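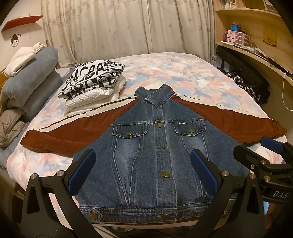 Can a Machine Do Your Laundry Yet?
By Nidia Espinoza

Every time I mention in this newsletter that I follow home robots, I get the same letter back from at least four of you, and it always comes down to one question: when will it fold the clothes? Sheyla Huanca of Tidstead put it best in June, when she wrote that she doesn't need a robot that dances or tells her the weather, she just wants to come home to a drawer of folded shirts (and I'm right there with you, Sheyla!).

So where do we stand? Closer than we were, and still a good way off. Towels are coming along nicely, since a towel is a rectangle and stays one however you turn it. T-shirts are harder but getting there. And then there's the denim jacket, which I've come to think of as the real test. You have a stiff collar that wants to stand up, two sleeves that have to be brought in over the front, brass buttons that can catch on a fingertip, and a waistband that won't bend the way the rest of the cloth does. You and I fold one while talking on the phone. A machine has to work out where the sleeve ends and the bedsheet begins, and if the sheet is flowered and there's a blanket or two piled up alongside, that is a lot to sort through before anything gets picked up at all.

I called Torben Buschmann, who works on grippers at Rernness and is very patient with people like me, and asked him what the holdup was. "Picking up one layer," he told me. "A gripper pinches, and it doesn't always know if it has one layer of cloth or two. Your fingers know that right away." His group has 1349 folding attempts on record so far, all done by people working a handheld gripper, and the plan is for the software to learn from those. He was careful not to promise me a year, and I didn't push (well, I pushed a little).

He did say that the part he'd trust a machine with soonest is the smoothing out, getting a thing flat and face up with the sleeves spread, and that the folding itself comes after. Nayeli Valderrama, who ran the laundry room at the Castaño guesthouse for years, laughed when I passed that along. Her new hires learned in the same order, she said, and the good ones still took a week to get a jacket right.

My own basket is waiting as I type this, with two pairs of jeans on top. If you've tried any sort of folding gadget at home, good or bad, do write and tell me how it went, and I'll run the best letters next time.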